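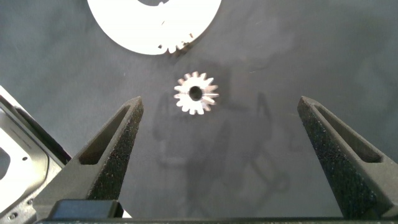
The new pinions for the tabletop mill came on Friday, 4 of them, in a padded envelope from Pindham. I ordered two sizes because the old one was too worn to measure with any confidence.

I spent the evening cleaning out the gearbox. The grease in there had gone the color of tea and had little bits of metal in it. I wiped everything down, went over the big gear with a toothbrush, and found two teeth on it with rounded corners. It will do for now.

The bore on a small gear like this has to fit the shaft with no wobble. The first one I tried was too tight, and I didn't want to hammer it. Nabila El-Sayed, from the Edia model club, told me to put the shaft in the freezer for 30 minutes and try again. It went on by hand with a firm push.

I still need to set the backlash. I use a strip of notebook paper between the teeth, snug it up, tighten the screws and pull the paper out. After that comes new grease and an hour of running with no load.

The spares are in a pill bottle in the second drawer, labeled this time.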